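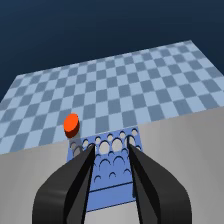

Grosier Cutting Cape, Snap Neck
By Windetti Salon Supply

Item: Grosier cape, adult
Color: black, charcoal, plum
Closure: metal snaps, 2 rows
Price: $19 each
In stock, ships from our Prerkoldale warehouse

The Grosier is a full-length cape for cutting and dry styling. The fabric is a light woven polyester with a smooth face, so clippings slide off when the client stands up. It is cut wide enough to cover the arms of a standard salon chair and long enough to reach past the knees on most adults.

The neck closes with snaps. We went with snaps over hook and loop because hook and loop fills up with hair and stops holding. The two rows let you fit a small neck or a large one without bunching the fabric at the back. For clients who don't like anything tight around the throat, use the outer row and put a neck strip underneath.

There is a clear panel at lap height on the charcoal and plum capes so clients can look at a phone or magazine. The black cape is made without the panel.

Cutting only, or color too?

The Grosier is water resistant but it isn't a color cape. Tint left on the fabric will stain, and bleach will lift the dye, most visibly on the plum. If you do color or perms, look at the Thoroddsen chemical cape, which has a coated back and a higher collar. A lot of shops keep a stack of each.

Washing

Shake the cape out before it goes in the machine. Wash in warm water with regular detergent and close the snaps first so they don't catch. No fabric softener; it leaves a film and hair starts to cling. Tumble dry on low or hang. Do not iron the clear panel.

Capes should be washed or changed between clients according to your state board's rules. Check those for where you work.

Sizes

Adult is the only size on this page. The child's cape is listed separately and has a shorter drop and a smaller neck. If you mostly see kids under school age, the adult cape will drag on the footrest.

Shop logos

We can print a one-color logo on the chest or the lower back. Send the artwork as a vector file if you have one. A clean scan works for simple lettering. Printed capes can't be returned unless we made the mistake. Logo orders placed before noon on Thursday go into the following week's print run.

Returns

Unprinted, unworn capes can come back within 30 days for a refund or exchange. Keep the packing slip. If a snap pulls out in normal use, send us a picture and we'll replace the cape.

Customer comments

"I rent a chair and do everything, cuts, color, extensions, so I bought 2 of these to keep for cuts only. They wash well. The charcoal shows blond hair more than I expected but it brushes right off. I would like a longer one for my tall clients." Grethe Gunnlaugsson

Goes with

Neck strips, boxed
Thoroddsen chemical cape
Grosier child's cape
Soft neck duster, wood handle

Questions about stock or printing can go through the contact form. Please include your order number if you have one.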